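I get a lot of the same emails about the Gerkbridge folding kit, so I've put the answers in one spot. Last tidied up 20/06/2022 - Aurelia Dumitrescu

## Gerkbridge kit: your questions

**What do I get?**
Two arms with grippers, the controller, cables and a login for Onu, our training software. You supply the table and the laundry!

**Do I need to know how to code?**
Nope. If you can follow a flat-pack manual you'll be right. Onu has a scripting panel for people who like that sort of thing, but plenty of our customers never open it.

**How many demos before it learns a new garment?**
For a tee or a tea towel I'd plan on 138 (oddly specific, I know - it's the size of our starter set). Trickier stuff can run to some 800.

**Can I hire one before I buy?**
Yep, through Novonent. The minimum is 3 weeks, and they're booked solid until August, so get in early.

**Will it work on any table?**
Stick to a padded top in a plain colour. Shiny laminate gives us grief, and so do patterned tablecloths (sorry, Mum).

**Do I have to lay the clothes out flat first?**
No, and please don't when you're training! Bunch them up a bit and vary it each time. I like anything with contrasting cuffs for early sessions, as the ends are dead easy to pick out.

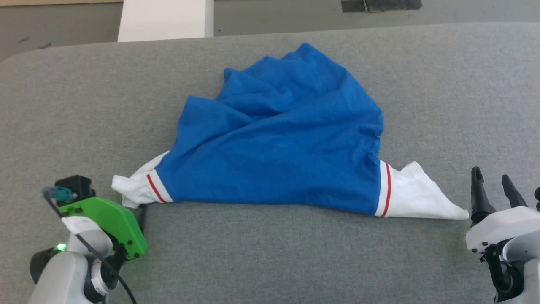
*Blue with white cuffs and red stripes, one gripper near each end.*

**Does it take Grurnex fingertips?**
The older ones, yes. The new range needs an adaptor, and I'll post you one free if you email me your order number.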